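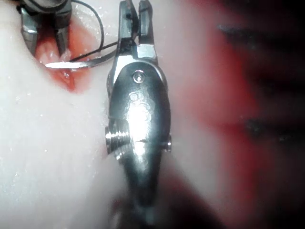
Polished metal, up close. Photo: Radu Mocanu

FOR IMMEDIATE RELEASE

Culley Hardware opens its second store, in Burkedside

BURKEDSIDE, March 16, 2024 – Hi, I'm Phyllis Bloxham, I own Culley Hardware, and I'm writing this release myself so please forgive me if it wanders. The big news is that we have 2 stores now! The new one is on Haltel Street in Burkedside, in the old shoe shop with the green awning, and the doors are open.

If you know our first place in Nishad, you know it's a squeeze. You turn sideways to get past the paint, and if somebody is buying a ladder everyone else waits outside. The new shop gives us 870 square feet on the sales floor (I measured it twice, I was so excited) plus a back room with a real workbench and a sink that drains. We've kept the awning. I wanted to change it to blue and was outvoted by pretty much the whole street.

We sell what you'd expect from a small hardware store: screws and bolts by the piece, hinges, washers, lamp parts, garden twine, furnace filters, weatherstripping, paint in sensible colors and a few silly ones. If you need one wing nut, you can buy one wing nut. I've been stubborn about that from the start and I plan to stay that way, even though my accountant sighs at me every February.

The store will be run by Santosh Rawat, who has worked with me in Nishad for 5 years and can match a stripped faucet stem by feel. He's moving over full time, which our Nishad regulars have already complained to me about.

"I grew up fixing things with my uncle and we always had to drive too far for parts," Santosh told me when I asked him for something to put in here. "I'd like people to be able to walk over, get the part and be home before the water's back on. Also, please tell them we cut keys."

We cut keys! House, padlock and most mailbox keys, done while you wait. We sharpen kitchen knives and garden shears too, though those you leave with us overnight. Screen repair is coming once the bigger table gets here, and I'm not going to promise a date for it after what happened with the shelving.

Lalit Bhardwaj is looking after the paint counter. Bring him a chip, a scrap of fabric, a flowerpot, whatever you've got, and he'll mix to it. Small test pots are fine and he won't try to talk you into a gallon.

We put $700 into a tool shelf for neighbors to borrow from, so if you only need a pipe wrench or a stud finder for an afternoon, come ask at the register. You leave your name and phone number and bring the thing back clean.

Parking is behind the building, in through the alley by the bakery. The front step is a bit high, so there's a ramp at the side door, and the bell there rings right at the register.

Reporters and neighbors are both welcome to stop in and say hello. For interviews, or to ask about supplying us, contact Pankaj Agarwal at the Burkedside store.

###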